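Trolisora Repair Notes
2 min read

Trolisora is a plain-text collection of notes on fixing old household machines, typed up from repair logbooks kept at the Dinholm tool library. It's a joy to read through - people wrote down everything, from stripped screws to the smell of a tired motor!

Contents

383 notes, covering 79 kinds of machine. Sewing machines and hand mixers lead by a mile, with clocks close behind. Each note is one row in notes.csv:

- machine: what came in
- fault: the problem in the owner's words
- fix: what was done, if anything
- minutes: time on the bench

Spelling is left as written. I love the three different ways people spell "bobbin" and couldn't bring myself to clean them up.
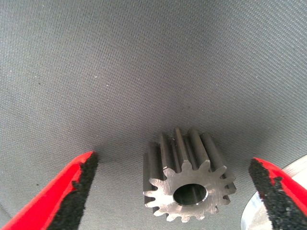
Can I use the notes in a class or a workshop handout?

Go right ahead, and please keep the name Trolisora on the page so readers can find the rest.

Known gaps

45 notes have no fix recorded, and 2 pages from the August logbook were too stained to read. Times over an hour were often rounded, so be careful with averages.

Version 2019-07-19 adds the Tehrani typewriter notes - my favorites so far, full of ribbon tricks.

Related
Sasell Button Catalog
Dinholm Tool Library Loans
Clock Words: A Small Glossary

Contact | © Trolisora | Back to top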